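剪辑室工作笔记
03/03/2020
项目:《Zinovach》长片,导演版第二轮

上午先把昨晚导出的版本从头到尾过了一遍。片长还是超,第二幕拖得厉害,渡口那场戏之后有一大段没有人推动情节。Haugland 的意见写在场记本背面:渡口到旅馆之间砍掉一场,让妹妹的信提前出现。我试了,信提前以后,父亲在旅馆里的沉默反而说得通,观众已经知道他在瞒什么。先保留这个排法,旧排法另存一条时间线,不删。

换导演的事今天正式通知到后期。Colombo 不再导这部片,仍挂编剧和制片,补拍由 Haugland 接手。分歧主要在结尾,他想再改一稿剧本,Brinkmann 那边要保住12月的上映档期,拖不起。对剪辑来说,影响有两处:一是结尾按哪一稿剪,二是他之前口头答应的几处改动还算不算数。我把这些改动逐条写进邮件,发给双方,等书面答复。
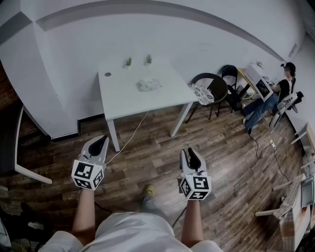 Roswitha Hagedorn
剪辑师,Curnmont 后期

素材情况。第93场只有一个机位能用,另一个机位从头到尾焦点偏后,放大以后看得很清楚,救不回来。表演最好的是第7条,但结尾有一句台词被关门声盖住。Smadi 说可以用第4条的声音去对口型,她下午试了一版,前半句对得上,后半句嘴型快了一点。暂时在后半句切到听话人的反应镜头,把问题绕过去。如果补拍时能让演员顺便录一遍干净的台词,就不用再折腾。已写进补录清单。

镜头编号又出错。472号镜头在场记单上是外景,在素材盘里是车内。查了半天,是换盘那天编号没有接上,从那里往后全部错了一位。助理正在按拍板逐个改名。改完之前请大家不要按编号找镜头,按时间码找。

特效那边,Fosby 发来了雪景的第一版合成。远处的山可以,近处雪落得太匀,像贴上去的一层。回复里附了三处参考画面,请他们把前景的雪片加大一些、数量减下来,风向跟演员围巾飘的方向一致。另外说明车站全景还可能缩短,先不要做最后那几秒。 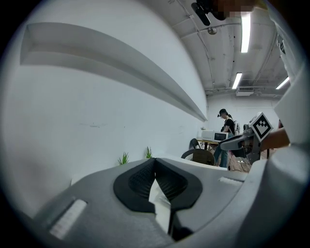
结尾目前有两个剪法。A 版照拍摄稿走,父亲上车,火车开动,接车站空镜。B 版停在父亲站在月台上,不交代他走没走。Colombo 要的是第三种,剧本里还没有写完,也没有对应素材,所以暂时谈不上剪。我个人觉得 B 版更好,前面铺了那么久的犹豫,在这里不必替他做决定。但 B 版最后一个镜头偏短,现在是用变速拉长的,围巾的动作看得出发飘。补拍若有机会,建议同一位置再拍一条,时间给足。

下午给 Dumitrescu 放了 A 版。他只听音乐点,不看剧情。他的意见:
旅馆楼梯那段音乐进得太早,等父亲推开门再进。
渡口那场去掉临时配乐,先只留水声和船机声,他回去想想要不要写。
片尾曲长度等结尾定了再说,现在写多长都得重来。
第一条当场改了,确实好。第二条改完以后发现水声不够用,现场录的那段中间有人说话,能循环的部分很短。向 Smadi 要了别的河边环境声,她盘里有,晚些时候传过来。

时间线整理:临时音乐全部移到最下面两轨,标成红色,防止导出时混进对白版。之前的第一轮版本已锁,任何人要参考请打开副本。全片镜头数现在是879个,比上一版少,主要少在第二幕。

调色样片还没有回来。夜戏在我这边的监看上偏绿,不知道是素材还是查找表的问题。拿同一个镜头在 Smadi 的机器上看过,也偏绿,那就不是显示器。等样片到了再对。

待办:
结尾 B 版加一个备用的中景,看能不能不用变速。
妹妹读信的画外音,现在用的是助理念的,发出去之前一定要标明是临时声。
给 Haugland 准备一张补拍镜头单,按场景排,注明前后接的是哪个镜头、演员穿什么外套。
催字幕初稿,方言那几句要找人核对。

Colombo 傍晚回了邮件,同意保留渡口戏的改动,结尾的部分没有回答。A、B 两版都继续留着,下次放映先放 B。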